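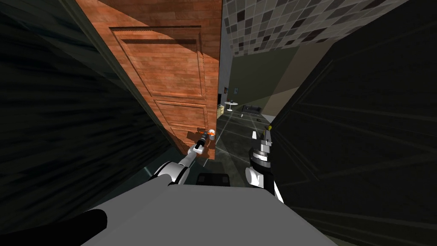
図2　Plisita上の扉操作タスク。左グリッパはレバーハンドルの位置にあり、右アームは開口部の手前で上げた姿勢をとる。

4.2　接触モードの推定と動作の再計画

扉操作タスクでは、把持対象であるレバーと、それに連動して回転する扉板とを一つの運動学的連鎖として扱う。計画器Josisitzは、扉の蝶番軸の位置と向き、軸からハンドルまでの半径、および現在の開き角を状態変数に含め、両腕と台車の軌道を同時に最適化する。各アームは7自由度であり、台車の並進と旋回を加えると冗長性が高い。このため、手先軌道だけを拘束した場合には肘が扉板に接近する解がしばしば得られた。本稿では、扉板を厚みのある直方体で近似し、開き角に応じてその姿勢を更新したうえで、上腕リンクおよび前腕リンクとの符号付き距離を不等式制約として課している。

操作は、レバーを押し下げてラッチを解除する段階と、扉板を蝶番まわりに回転させる段階の2段階に分ける。前者ではレバー軸まわりのトルクを、後者ではハンドル位置における円弧接線方向の力を主たる制御量とする。段階の切り替えを開き角のしきい値のみで行うと、推定誤差のためにラッチが外れる前に引き動作へ移ることがある。そこで、手先の並進速度と関節トルクから求めた外力推定値を併用し、接線方向の変位が外力の増加を伴わずに生じた時点を切り替えの条件とした。法線方向の力が上限を超えた場合は前段階へ戻り、レバー角の目標値を再設定する。

低位の制御則にはインピーダンス制御を用い、周期は500 Hzとした。剛性行列はハンドル座標系で定義し、接線方向を低く、半径方向を高く設定する。ただし半径方向の剛性が高すぎると、蝶番軸の推定誤差がそのまま内力として現れる。軸の推定は手先軌跡に対する円の当てはめで逐次更新されるため、操作の初期、すなわち軌跡の弧が短い区間では推定の分散が大きい。Josisitzではこの分散に応じて半径方向の剛性を減じ、弧長が伸びるにつれて設計値へ戻す。剛性の変化率には上限を設け、受動性を損なわない範囲に収めた。

操作に用いない側の腕についても、姿勢を固定せず計画変数に残した。図2の配置では、右アームの手先が開口部の手前で上を向いており、何にも接触していない。開口部を通過する際にこの腕が戸枠に近づく場合があるため、台車の旋回量と右腕の退避姿勢との間に重みを設けて調整する。重みを大きくすると退避が早まる一方、続く物体操作への移行に要する経路は長くなる。

4.3　手先視点における視覚的曖昧性

通過後の室内では、位置推定と把持候補の生成にPomerを用いる。Pomerは手先側の視点から得たカラー画像を入力とし、平面領域の分割と自己遮蔽領域の除去を行う前段、および領域ごとの法線を推定する後段から成る。学習には室内モデル群Ait Aliの描画画像を用い、家具の配置、壁面の材質、照明の強度を変化させた。 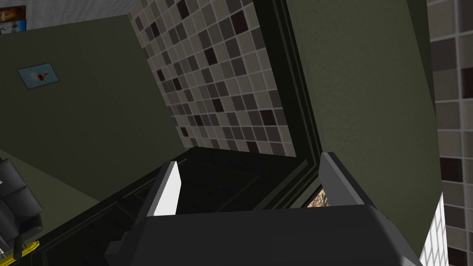
図3　グリッパ後方の上側から見た室内。指は開いており、把持物はない。壁面が視野内で大きく傾いている。

図3は前段の処理が難しい視点である。視野の下部はグリッパ本体で覆われ、その先に黒に近い色の家具がある。本体も暗い灰色であるため、輝度の差だけでは両者の境界が安定しない。また左指の内側の面は明るく、視野下半分で最も輝度が高い。初期の実装では、この面を家具上の独立した物体として検出する誤りが見られた。対策として、関節角から計算した指の形状を視点へ投影し、得られたマスクを膨張させて領域分割の入力から除いている。膨張幅を大きくすると指の近傍にある小さな物体も失われるので、幅はグリッパの開き量に連動させた。

背景のタイル壁は別の問題を生じさせる。小さな正方形の繰り返し模様は特徴点を多く与えるが、隣接するタイル間で対応を取り違えやすい。色の配置は不規則であり、局所的な輝度勾配だけでなく、暗い赤茶色のタイルの相対位置を含む広い範囲の記述を用いると誤対応は減少した。オリーブ色の壁はこれと対照的に模様が乏しく、対応点は掛けられた額の周辺に集中する。このような偏りがある視点では、並進の推定に比べて視線軸まわりの回転の推定が先に収束し、奥行き方向の不確かさが残る。

手先の姿勢によって視野が傾く点については、画像を重力方向に整列させてから推論する方法と、傾いた画像をそのまま入力する方法を比較した。整列には順運動学から得られる姿勢を用いる。前者は壁と家具上面の区別に有利であったが、回転に伴う画像端の欠損が大きく、視野の端に位置する家具の分割精度が低下した。最終的な構成では整列を法線推定の段階に限定し、領域分割は元の画像上で行う。

評価では、扉の初期開き角、蝶番の摩擦、および台車の初期位置を変えた300を超える試行をPlisitaで生成した。乱数の種と初期条件は試行ごとに保存し、推定器を差し替えた比較では同じ条件を再生している。計画器の打ち切り、関節トルクの飽和、軸推定の発散はそれぞれ別の失敗として記録し、複数が重なった試行には最初に生じた事象を割り当てた。なお、Plisitaの接触モデルではレバーの遊びを再現しておらず、ラッチ解除の判定に関する結果はこの仮定の下で得られたものである。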